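July 5, 2021. Club notebook, two-gripper bench, soft stuff day

OK so we finally got to the fur! Sofia Brandão has been asking since May whether the hand-held grippers can manage anything fuzzier than a dish towel, and I kept putting it off because I figured the fibers would get into the pivots. We set up on the pale wood table by the desk and gave ourselves 4 folds to practice: half, hump, roll, and the one Sérgio calls the taco.

The hump is my favorite, mostly because you need both sides working together. One gripper pinches a fold at the left, the other clamps a narrow band with the two pads facing each other, and the middle is left to arch up by itself. Watch how much pile pokes out above and below the pads, it's a lot more than I expected from such a thin pinch.
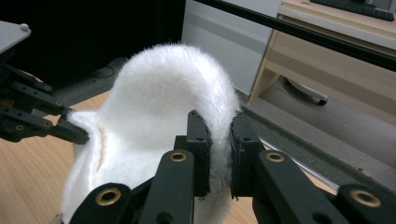 Things to fix before next time

Right pad on the hand-held one has a ragged edge on the grip layer. Sérgio Seixas thinks we trim it, I'd like to peel it and glue on a fresh piece from the Nalen box (if there's any left?).

Check the brass eyelets for fluff. Tweezers are in the Prarnix drawer, please put them back this time!

Sofia wants the demo log to go to 500 tries before we touch the Lasus script. I said 300 and then we can argue. Leaving it at 300 for now.

Also ask Cardoso about a second piece of plush, shorter pile if they have it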